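Can a robot tidy my table yet? Frequently asked questions

Last updated May 2, 2025

We run the Jeltarberg home automation help pages, and since March the most popular question by a fair margin has been some version of "when can I stop doing this myself?" The answers below are as straight as we can make them. Bring a cup of tea and modest hopes.

What does "clearing the table" look like for a machine?

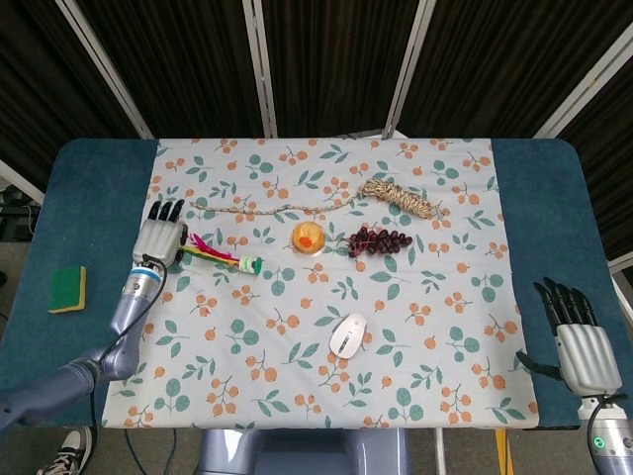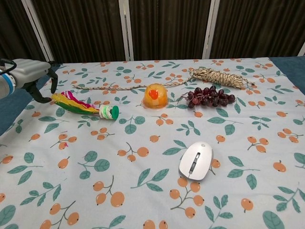

Table clearing, both views: feather toy, grapes, rope and computer mouse on a printed cloth.

So can it do the job or not?

Some of it, some of the time. Picking up a single firm object from a plain surface is fairly well in hand, so to speak. Picking up whatever happens to be on your table, in whatever order you dumped it, is where the brochures go quiet.

Which things are easy?

A computer mouse is a decent start. It's smooth and rigid, and it stays the same shape while you're thinking about it. A kitchen sponge forgives a clumsy squeeze. If your household owns only mice and sponges, congratulations, the future has arrived.

Which things are hard?

Rope. Rope is the sulky teenager of household objects: lift one end and the rest stays where it is. Feathers are nearly as bad, as they squash to nothing and tell the fingers very little about whether anything has been grabbed. Bunches of grapes sag in odd directions. Anything with a shiny, see-through dome can confuse a depth camera, and the jelly cup is a repeat offender.

Does a patterned tablecloth matter?

More than you'd think. A busy print gives the vision system plenty of fruit to consider that can't be picked up. Newer software copes better than the old stuff, but if you're trialling a machine at home, start on a plain colour and save Nan's good cloth for later. Cloth also slides and bunches when something is dragged across it.

Is a hand with fingers better than a simple gripper?

Depends who's selling. Two fingers are cheaper, easier to fix and good enough for most tidying. A full hand has more ways to hold things and more ways to drop them. Our favourite so far is whichever one is working that day.

How good is good enough?

In our Tilahun trial we logged 3,507 pick attempts on mixed household clutter. In the final week we set 300 attempts aside as a proper test, and 217 ended with the object in the right tub. A ten-year-old would do better, though the ten-year-old would want paying.

Is it faster than me?

No. Our best full clear took 23 minutes. You could do it in one, grumbling included.

What about shop-floor work?

Much better odds. A packing bench sees the same parts in the same spots all day, and the lighting doesn't change when somebody opens the blinds. The Cilter bench kit was built for that sort of job. It won't fold your washing and we'd ask you to stop emailing about it.

Should I buy one now?

If you enjoy tinkering, have a go. If you just want a clean table, buy a tub and put it at one end.

Where do I send a question that isn't here?

Use the Nutano contact form and pick "Household" from the menu. Replies take a few working days and are typed by a person.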